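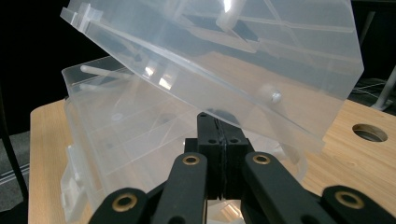 Elmarie wants to know why we don't just buy the drawer cabinet and be done with it. She wrote it in the margin of my last entry, in green, underlined, and added that compartment boxes "always end up as one big compartment." Fair! I've had boxes like that. But I want these on the table where the work is, and a cabinet lives against a wall, and then everything goes back to living in jam lids. So, the boxes stay for June and she can write I TOLD YOU SO in green at the end of it.

Small parts sort, day one. Started after lunch, stopped at 6:40 when my eyes went.

Opened up the first organizer on the wood table. Frosted plastic, hinged lid, divided inside. I really like this kind. The lid stands up at a steep tilt and you can still get a hand in. The one gripe is that cloudy plastic is hard to read into. From the side the walls all pile up on each other and you can't tell one compartment from the next, you have to look straight down. So labels go on the INSIDE floor of each compartment, face up, and a master list gets taped to the lid. Krum suggested colored paper under the parts. Trying that in box 2, it's a lovely idea for the brass stuff, which vanishes against pale plastic in the evening light.

Order of work:
Dump one jar at a time onto the felt tray. Not two. I did two and lost most of an hour splitting M2 washers from the Fevimell shims, and they are the same washer to anyone without calipers.
Magnet pass first, then screws by head, then by length.
Anything rusty goes in the tin for Gorazd, he wants it for the vinegar test.
Anything I can't name goes in the mystery cup. Cup gets emptied at the end of the week whether I've named it or not.

Ran the counting scale on the jar of short pan heads out of curiosity. 2,939 of them. We use maybe a handful a month! Kept 200 for the box and bagged the rest with a label, top shelf, behind the glue. Snežana can have as many as she likes for her class, I left a note on her bench.

The Clatetti springs are the best thing I found all day. I thought we were out and had been cutting down long ones since winter. There were 3 full strips at the bottom of the Angelovski jar under a layer of cup hooks. They go in the front row, nearest the latch side, and please nobody put anything on top of them, they tangle if you look at them wrong.

Layout for box 1, as of tonight (pencil, will change):
Front row: springs, small circlips, E-clips
Middle: pan heads short, pan heads long, countersunk, grub screws
Back row: washers plain, washers spring, nuts, and one left open for whatever I've forgotten

Something to watch. If you carry a full one with the lid not properly latched, the small washers creep over the dividers. Roel lost a whole row that way with the old blue box and we were finding them until the floor got redone. Press both ends of the lid down before lifting, and carry it flat. I may try a sheet of thin foam under the lid, cut a hair oversize so it squashes onto the tops of the dividers. There's an offcut from the Clestgate packing that looks the right thickness. Need to check it doesn't shed.

Weight: I'm setting myself a limit of 900 grams of parts per box. The hinge is molded plastic and I don't fancy finding out. The big nuts stay in jars, sorry big nuts.

Tomorrow: cut foam, print floor labels (6 point was too small, try 8), box 2 with the colored paper. Borrow the good tweezers back from Gorazd. Ask Elmarie what the cabinet costs, just so I know what I'm arguing against.

Later: labels at 8 point fit, but only if "countersunk" becomes "csk". Krum hates this. Leaving it.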